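Collecting > Interviews > Tins & Boxes
Home Fairs Interviews Links
Search this site Go

She has over 100 biscuit tins from the old Andberg works in Drurodstead, and she started with 2. "Both from my aunt. Buttons in one, string in the other."

Best find? A Magalhães export tin, lid and all. Paid 60 for it at the Kodbridge fair. "Too much. I'd pay it agian."
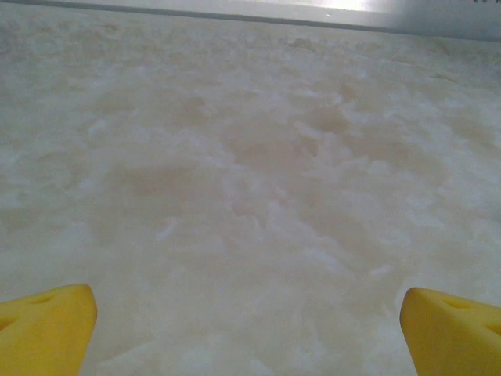

Pale, mottled surface, close up.

Rust doesn't bother her much. Repainting does. "Leave them be. Once the lettering's gone over I don't want it."

Next fair is November. She'll be there early, before teh dealers.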